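하른몬트 도시락 대여소 자주 묻는 질문

최종 수정 2016-09-13

전화로 같은 질문을 너무 많이 받아서 적어 둡니다. 읽고 오시면 줄이 짧아지고, 안 읽고 오셔도 어차피 창구에서 제가 똑같이 읽어 드립니다. 답변은 아델 카바즈(Adel Kabbaj)가 썼고, 세척 관련 부분은 흐리스티나 보이코(Khrystyna Boiko)가 고쳤습니다. 말투가 갑자기 단호해지는 곳이 그쪽입니다.

대여

도시락통만 빌려주나요, 밥도 주나요?

통만 빌려드립니다. 밥은 각자 해결하셔야 합니다. 이 질문이 제일 많고, 대답을 들은 분들의 실망도 제일 큽니다. 반찬 나눔은 11월에 하루 따로 하는데, 그날은 통을 직접 들고 오셔야 합니다. 빈손으로 와서 손바닥을 내미신 분이 작년에 계셨습니다. 드리긴 드렸습니다. 콩자반이었습니다.

대여료는 얼마인가요?

한 번에 1000원입니다. 기간은 10일까지이고, 하루 늦을 때마다 100원씩 붙습니다. 일 년을 늦으신 분이 계산기를 들고 오셔서 새 통을 사는 편이 쌌겠다고 하셨는데, 맞는 말씀입니다.

원하는 색을 고를 수 있나요?

선반에 남아 있으면 고르실 수 있습니다. 남아 있지 않으면 남은 색을 원하시게 됩니다. 분홍색이 늘 먼저 나갑니다. 아이가 분홍이 아니면 점심을 안 먹겠다고 한다면 아침 일찍 오세요. 아버님이 분홍이 아니면 안 드시겠다고 하는 경우도 마찬가지입니다.

예약도 되나요?

됩니다. 이름, 연락처, 찾아가실 날짜를 남겨 주세요. 찾아가지 않은 통은 그날 문 닫을 때 선반으로 돌아갑니다. 다음 날 아침에 오셔서 "제 통"이라고 부르셔도 통은 대답하지 않습니다.

고르기와 담기

깊은 통과 얕은 통 중에 뭐가 낫나요?

밥을 많이 드시면 깊은 통입니다. 대신 깊은 통은 반찬이 가라앉습니다. 위에는 김, 아래에는 언제 넣었는지 기억나지 않는 어묵이 있는 구조가 됩니다. 샌드위치라면 얕은 쪽이 낫고, 김밥은 통 높이에 맞게 써시면 됩니다. 통에 맞춰 김밥을 써는 것이 굴욕적이라는 의견도 접수되어 있습니다.

칸막이가 없는 통인데 반찬이 섞이면 어쩌죠?

집에 있는 실리콘 컵이나 깻잎을 쓰세요. 상추도 됩니다. 그래도 섞이면 비빔밥이라고 부르시면 됩니다. 카믈레시 반살(Kamlesh Bansal) 씨는 처음부터 비벼서 오는데, 우리 중에 가장 평온한 점심을 드십니다.

뚜껑이 경첩으로 달린 통은 어떻게 다루나요?

뚜껑과 몸통이 붙어 있는 통은 뚜껑을 잃어버릴 일이 없습니다. 저희가 이 종류를 좋아하는 이유의 전부입니다. 열 때는 앞쪽 걸쇠부터 푸세요. 걸쇠를 안 풀고 힘으로 여는 분들 덕분에 수리함이 따로 생겼습니다.

뚜껑은 뒤로 끝까지 젖혀서 상에 눕혀 놓고 담는 편이 편합니다. 반쯤 세워 두면 밥을 푸는 사이에 손등으로 떨어집니다.
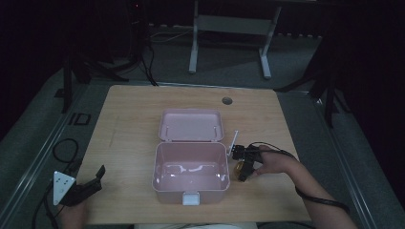 담는 순서는 밥이 먼저입니다. 밥을 한쪽으로 밀어 넣고 한 김 식힌 다음 마른반찬, 국물 있는 반찬은 맨 나중이거나 아예 다른 통으로 보내세요. 꽉 눌러 담고 싶은 마음은 이해하지만 닫을 때 경첩이 그 욕심을 다 받아 냅니다. 손가락 두 개로 눌러서 닫히지 않으면 두 숟갈 덜어 내세요. 덜어 낸 두 숟갈은 선 채로 드시면 됩니다.

국을 담아도 되나요?

안 됩니다. "조금만"도 안 됩니다. 가방 안에서 된장국을 만나 본 분은 이 질문을 하지 않습니다.

전자레인지에 돌려도 되나요?

바닥에 표시가 있는 통만 됩니다. 표시가 안 보이면 안 되는 통으로 치세요. 돌릴 때는 걸쇠를 풀고 뚜껑을 열어 두어야 합니다. 닫고 돌린 통은 모양이 달라져서 돌아오는데, 반납하시는 분들은 한결같이 원래 그랬다고 하십니다.

과일은 통에서 바로 깎아 담아도 되나요?

도마에서 깎으세요. 니카우 페어웨더(Nikau Fairweather) 씨가 아끼는 사바티에 칼로 통 안에서 사과를 썰다가 바닥에 금을 하나 남겼습니다. 칼은 멀쩡했고 본인도 칼 걱정만 했습니다.

세척과 반납

씻어서 반납해야 하나요?

네. 물로 헹군 것은 씻은 것이 아닙니다. 세제를 쓰고, 걸쇠 안쪽과 경첩 틈은 못 쓰는 칫솔로 문지르고, 뚜껑을 연 채로 말려서 가져오세요. 못 쓰는 칫솔이라고 했습니다.

김치 물이 들었어요.

축하드립니다, 이제 그 통은 김치통입니다. 그래도 해 볼 만한 것은 있습니다. 쌀뜨물에 하룻밤 담그거나, 설탕물을 가득 채워 몇 시간 두었다가 씻어 보세요. 햇볕에 반나절 내놓는 방법도 있는데 흐린 날에는 그냥 통을 창가에 둔 사람이 됩니다. 색이 남아도 벌금은 없습니다. 냄새가 남으면 창구에서 잠시 서로 눈을 피하게 됩니다.

식기세척기는요?

위 칸이면 괜찮은 통이 있고 아닌 통이 있습니다. 대여표에 적혀 있습니다. 대여표를 잃어버리셨으면 손으로 씻으세요.

걸쇠가 부러졌어요.

부러진 조각까지 가져오시면 고쳐 봅니다. 조각이 없으면 338번 서랍에서 비슷한 것을 찾아 끼웁니다. 서랍이 338개 있는 것은 아닙니다. 글레니스 퀸런(Glenys Quinlan) 씨가 중고로 사 온 공구장에 원래 그렇게 붙어 있었고, 떼려다가 라벨이 찢어질 것 같아 그대로 씁니다. 수리비는 받지 않습니다. 고무줄로 묶어 쓰셔도 되지만 그 상태로 반납하실 때는 고무줄도 같이 주세요. 쓸 데가 많습니다.

다른 사람이 대신 반납해도 되나요?

됩니다. 통 밑에 붙은 번호로 확인하니 누가 오든 상관없습니다. 다만 안에 먹다 남은 것이 있으면 심부름 온 분이 설명하시게 됩니다. 자녀를 보내실 때 한번 열어 봐 주세요.

집에서 안 쓰는 도시락통을 기증하고 싶어요.

뚜껑이 닫히고 밑이 새지 않으면 받습니다. 뚜껑만 기증하시는 분이 해마다 늘고 있는데 저희도 뚜껑은 많습니다. 맞는 몸통이 없을 뿐입니다. 젓가락도 짝이 맞는 것만 부탁드립니다.

여기 없는 질문은 창구 옆 공책에 적어 주세요. 볼펜은 줄에 묶여 있습니다.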